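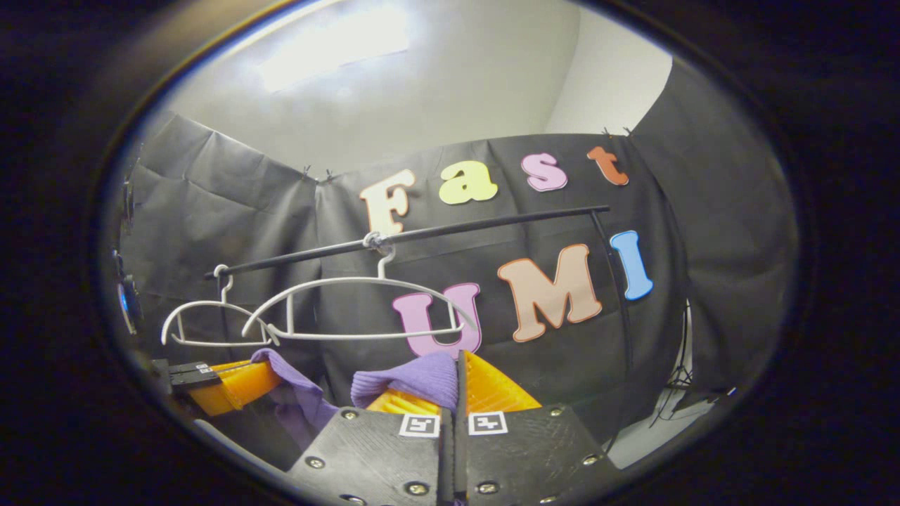

This repository holds the recordings, labels and shift notes from the garment hanging trial at Povico, a laundry and rental company that sends out uniforms and knitwear. The trial looked at one job, putting a clean garment on a hanger and the hanger on a rail, and at what happened to the people who did that job before. Staff recorded the demonstrations themselves with a hand-held gripper, working at a small clothes rack in front of a black backdrop. White wire hangers on a thin black rod and purple knit fabric held at the orange fingers are typical of the knitwear part of the set. Uniform shirts are in a separate folder.

## Contents

- `demos/` 1331 demonstrations, one folder each
- `labels/` start and end of each grasp, result (hung, dropped, stopped)
- `shift_notes/` written notes from the finishing room, names removed
- `interviews/` summaries of talks with 8 employees
- `rota/` the work schedule before and during the trial

Version: August 2020

## Who recorded it

Amna Sial set up the rack and trained the others. Makis Alexiou and Eirini Tsolakis recorded most of the knitwear. Both had worked on the hanging line for years, and their demonstrations are the fastest in the set. Stelios Papadakis did the labels. Recording was paid at the normal hourly rate and counted as part of the shift.

Each session was limited to 50 demonstrations. Wrists got sore past that, mostly from holding the gripper level while reaching for the rod.

## What changed at work

The hanging line had seven people on it before the trial. During the trial four stayed on hanging, two moved to inspection and mending, and one took over loading and clearing the automated station. No one was let go. The agreement covers the trial only, and the notes show that people were well aware of that.

Points that come up in the notes and interviews:

- Inspection is easier on the shoulders but harder on the eyes. Two people asked for better lamps.
- The person at the station spends much of the shift waiting, then has to move fast when a garment slips.
- Talk on the line dropped. Those who moved to mending missed it.
- Several people wanted to know if their own recordings could be used to rate their speed. They can't. Operator codes were removed before export, and the key was deleted.

Pay grades did not change. Apostolos Tzavaras has asked for the station job to be graded separately, and that request is still open.

## Known problems

- Thick cuffs hide the hanger in many knitwear demonstrations. Grasp times there are less reliable.
- "Stopped" was used for both operator mistakes and interruptions until Stelios split the label. Older folders still have the single label.
- Left-handed operators are underrepresented.
- Some shift notes were written days later from memory.

## Use

Research and teaching are fine. Do not use the data to set work quotas or to assess individual employees. Send corrections to Amna Sial, with the folder number in the subject line.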